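Bin picking in the shared workshop, part 4

Since the last post the arm has moved. It was bolted to a bench near the door, where everybody bumped into it, and now it has its own corner in the back with a bit of carpet under everything. Hauke Wiegand helped me carry it. The controller weighs more than either of us remembered.

For anyone new: I share a workshop with four other people, and for most of a year I have been setting up a secondhand KUKA arm to pick mixed objects out of a bin. I paid 2,950 for the arm, controller and pendant together, and the gripper came later. The software is my own and I call it Risach. It runs on an old desktop under the bench.

Cables

The first job after the move was rerouting the cables. In the old spot they hung straight down from the arm and snagged on the edge of the bin whenever it reached for a far corner. I went through the joint limits with Alfredo Dagdag, who used to wire packaging lines, and he told me to leave a much bigger loop than I thought I needed. I did it twice. The first loop was fine until the wrist turned all the way around, and then it pulled tight. The second one has held for the whole of July.

I also lost an evening to the green air fitting at the gripper. It leaked very slightly, enough that the fingers closed late. New seal, no more leak.

The bin

I had been using a straight-sided crate and the fingers kept hitting the walls. The gray one I have now has sloped sides, so things tend to slide back toward the middle. It also slides itself if the arm pushes on it, so it gets clamped down before every session. I forgot once and had to redo the whole calibration.

Frauke Kuhlmann suggested putting a printed photo along one wall. Her thinking was that a plain gray background made the vision part look better than it was. She was right. With the photo in, the detection score dropped on the first evening, and I had to go back and retrain with more varied backgrounds.

Objects

I keep a box of 29 things and put a handful in at a time. Most are from thrift stores or from the junk shelf in the workshop. The current mix has the fake grapes, a lime-green toy, a couple of plastic cups, a white bracket and an orange case of metal rods or bits with the lid partly open. 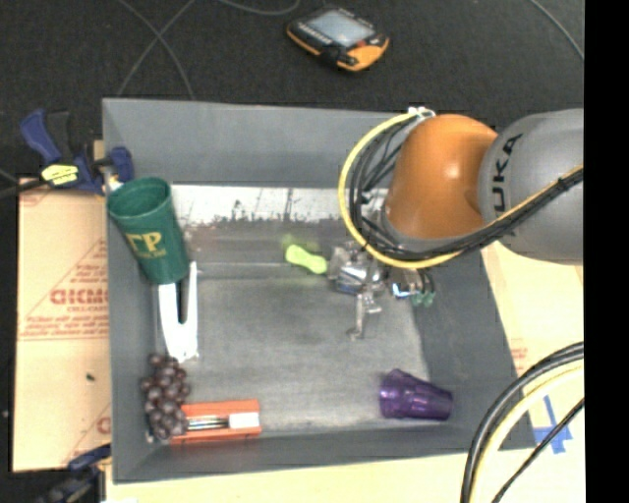

Results so far

I ran 27 picks with the new setup and 17 were clean, meaning the object came up on the first try and landed in the tray. The bracket was the easiest. Clear plastic is still bad - the depth camera reads right through it and the arm aims too low. The grapes come up fine, but they swing, and twice they dropped on the way over.

Next I want to try softer pads on the fingers. Eckhard Bauerfeind has some rubber sheet left over from a pump repair and says I can have it if I come and get it. After that I'll go back to the tray side, which is still a cardboard box with tape on it.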